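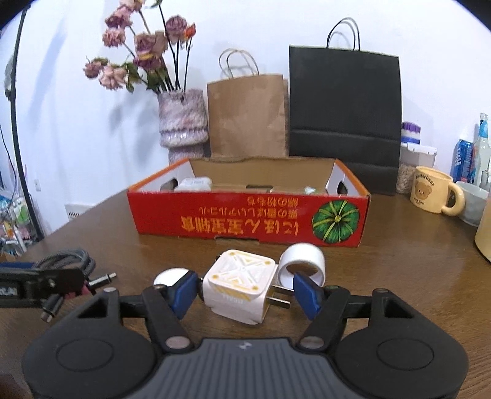 Cleaning out the charger drawer, need opinions
Posted by dullivau_dan

I have a drawer in the kitchen that has been taking in chargers since we moved here, and on Saturday I finally dumped it on the table. Most of it is the usual, old phone bricks and cords for things we no longer own. The one I want to keep is the white cube with the X pattern on top, the yellow stripes down the side and the two flat prongs. The gray braided cable is staying too. What I can't settle is how to store them. My wife wants every adapter kept with its own cable in a labeled bag. I would put adapters in one box and cables in another and be done. The cube's prongs don't fold, so it takes up more room than it should and it catches on everything in a bag. How do you all do it?

qianru_c
Separate boxes. I did the pairs thing for a year and the pairs never lasted past the first trip. Somebody takes the cable, leaves the brick, and now you have a bag with a label that's wrong.

katus47
Disagree. Pairs work fine if you only bag the ones that belong together. A laptop charger or a camera charger should stay with its cable for life. A plain USB brick doesn't matter, that one can go in with the others.

Adel Ait Brahim
Before you store anything, read the output on each adapter. It's in tiny pale print, usually on the side or next to the prongs. Write it on a piece of masking tape in big numbers and stick that on. I had a 10 watt one and a much stronger one that looked the same from the front and I kept grabbing the wrong one.

dullivau_dan
Good idea on the tape. I had to use a flashlight to read a couple of them.

walczak_r
Masking tape leaves gunk after a summer in a warm drawer. Use a paint marker.

Adel Ait Brahim
Mine has been on two years with no gunk. Maybe cheaper tape than mine?

walczak_r
Could be. I still wouldn't write on tape if I could write on the thing.

chaimae_b
For the braided cable, don't wrap it around the adapter. I ruined one that way, right where the cord goes into the connector. Make a loose loop about as wide as your hand and hold it with a velcro strip. Braided ones spring open if you only tuck the end in.

katus47
Rubber band does the same job and costs nothing.

chaimae_b
Until it dries out and sticks to the braid. I picked bits of rubber off a cable with tweezers last March. Velcro.

Gayan S.
What size is the drawer? I use shallow cardboard boxes with the tops off, the kind cookies or tea come in. Cut one side down if it's too tall to close. You see everything at once and you don't need labels. Small boxes for adapters, one long one for cables.

dullivau_dan
Drawer is 9 inches across inside and fairly deep. I do have a shallow box I could use. It's been lying open on the table with the rest of the stuff and it would take four or five adapters with the prongs up.

qianru_c
Prongs down, please. I reached into a drawer in the dark once and that was enough for me.

Gayan S.
Down is fine if the bottom is thick. Mine poked through a thin box, so I put a piece of felt in.

younes_r
You're all storing too much. Keep one adapter per person in the house and one spare, recycle the rest. Our county takes them at the same counter as batteries. I took in a shoebox full and haven't missed a single one.

katus47
And then the spare dies the night before a trip.

younes_r
Then I buy another one. They sell them at the gas station.

Adel Ait Brahim
I wouldn't plug in a gas station charger overnight, but I agree about getting rid of most of them. Anything that buzzes, or has a loose prong, should go first.

dullivau_dan
Update. Cube and the other keepers are in the shallow box, prongs down, tape on each one. Cables are looped with velcro in the back half of the drawer. Laptop charger stays bagged with its cord, so my wife got that one. There is still a grocery bag of stuff for the recycling counter and I found two cords I can't identify at all. I'll put up a separate thread for those.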